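Saturday, April, a bit after 2

Cabinet day! I finally got tired of hunting for the Stavach binder every time somebody wants a number out of it, so I came in to sort out the low cabinets along the aisle. Weekend is the only time for it, the carpet is clear and you can swing the doors wide without catching anybody's shins. Coffee first, then on with it.

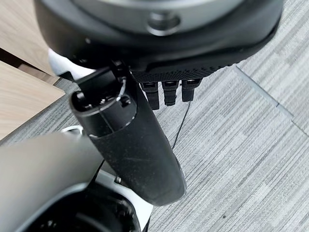
Over the carpet, Saturday.

Started with the cabinet nearest me. The old Nyaga labels (we ordered 2,000 of them, why?) are going to the supply room, and I'm keeping one sheet of 40 up here. The Sovik paperwork can share with Cokness until one of them outgrows the other. Blue for everything current, and please, please put the lid back on the box file when you're done with it.
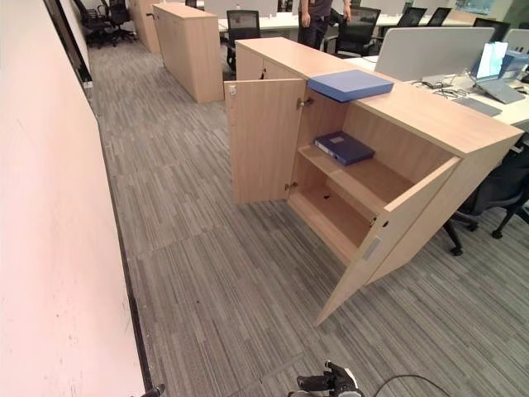
Where do finished project binders go?
Bottom compartment, spine out, and write the month on the spine before you put it in.

Next week's list, in whatever order people get to it:

1. Go through the second cabinet down the aisle. I haven't touched it and I'm a little scared of it.

2. Check the hinge screws on all the doors, a quarter turn with the small driver is plenty.

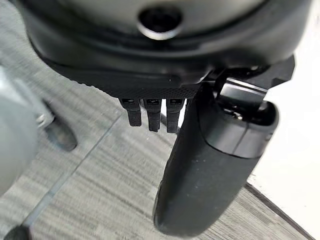

3. Order 5 more binders, same blue if they still have it, and shelf pins while we're at it.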